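Two-arm kits are sold on the wrong number

7/25/21
33 shares | 9 comments
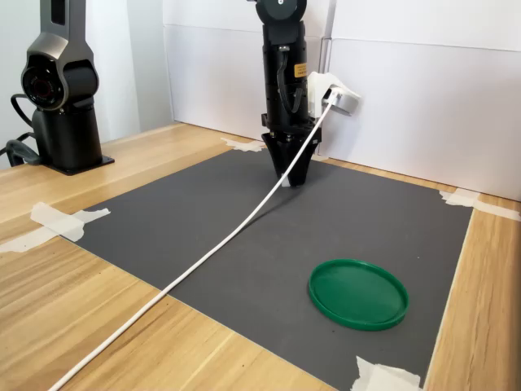
Bench set-up with two arms, a taped mat and a round green lid.

Anyone shopping for a small two-arm bench kit will meet the same figure first: repeatability, given to a fraction of a millimetre and printed large. Zakmont leads with it. So does Skolus, whose kit costs less and claims nearly the same. I think the figure is close to useless for most buyers, and that sellers would do better to publish what happens to a kit between delivery and its hundredth job.

Repeatability says how closely an arm returns to a point it has already visited. It is measured on a clean stand with a fixed load. A bench in use has other things on it. Mats are held down with masking tape, and tape creeps. Cables are added after the arm was tuned, and a long cable hung from a wrist bracket pulls by a different amount in every pose. None of this appears in the figure, and any of it can be larger than the figure.

I had the Zakmont kit on trial for 30 days. The arms were good. The joints ran quietly, the base plates were stiff, and the controller did not drop a connection. My complaints concern everything the brochure treats as the buyer's business. The manual gives four pages to joint limits and one paragraph to cable routing, and that paragraph says to leave enough slack. Enough for what reach, and at which wrist angle, is not stated. Too little slack loads the wrist. Too much and the cable lies across the work, where the fingers will sooner or later close on it.

The mat is a similar case. Zakmont supplies none and Skolus supplies one without fixings. A surface that moves by two millimetres under a lid or a tray makes a tenth of a millimetre at the joint irrelevant. A set of corner clamps would cost very little next to the price of an arm. I would pay for them, and I suspect most small workshops would too.

Thin, flat parts show the problem best. A lid lying flat offers the fingers only its rim, and the approach height has to be right every time. On our bench the first 100 picks went well enough. After the mat was changed for a thicker one the height had to be taught again, by hand, for every stored position. The software has no single offset for the work surface. Besnard's older package had one, in a plain box on the first screen, and I still miss it.

The usual reply is that these are general kits and the maker cannot know the job. That is fair up to a point. But every job has a surface, and nearly every job ends up with an extra cable. Those could be designed for without knowing anything more about the customer.

There is also the paid set-up service. Truvura offers one for both makes, and the price covers a visit, levelling and a test run. It does not cover a return visit once the buyer has fitted a sensor, and that is when most of the trouble starts. I would drop the levelling, which anyone with a spirit level can do, and keep the second visit.

Zakmont says a revised manual is due in September. I hope the cable paragraph gets longer. Until then my advice is to ignore the large number on the front page and ask the seller three things – how the surface is fixed, where an added cable should run, and how many positions must be taught again when either one changes. Skolus answered two of these when I wrote to them. Zakmont sent me the brochure.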